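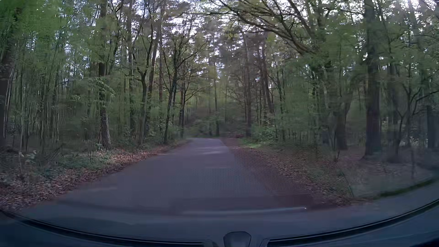
The forest road between Pronmont and Rurkis, with fallen leaves along the unpaved verge.

Forest road to Rurkis gets new drainage before summer

The narrow road through the forest between Pronmont and Rurkis will be closed to through traffic in May, the district office has announced. During the closure, workers will clear the ditches and strengthen the soft edges of the road on a stretch of 580 metres.

The road has no kerb and no painted lines. Drivers who meet another car often must go partly onto the verge, and in the wet months the ground there becomes deep mud. Last winter the office received 56 complaints about it, most of them from people who drive to work in Rurkis early in the morning.

The leaves are also a part of the problem. They collect beside the asphalt from autumn until spring and block the places where the rain water should run off. The contractor, Hanum, will remove them and put crushed stone on both sides. The asphalt itself will stay as it is.

According to the office, the 348 trees nearest to the road were inspected in February. Only 2 of them have to be felled, both on the Pronmont side. Some dead branches will be cut as well.

While the work lasts, cars can use the longer way by the valley. The school bus will take the same way and will leave Pronmont ten minutes earlier than usual. Walkers and cyclists may still pass through the forest after 5 pm, when the machines have stopped for the day.

Residents who need access to their woodland during the closure are asked to telephone the district office in advance.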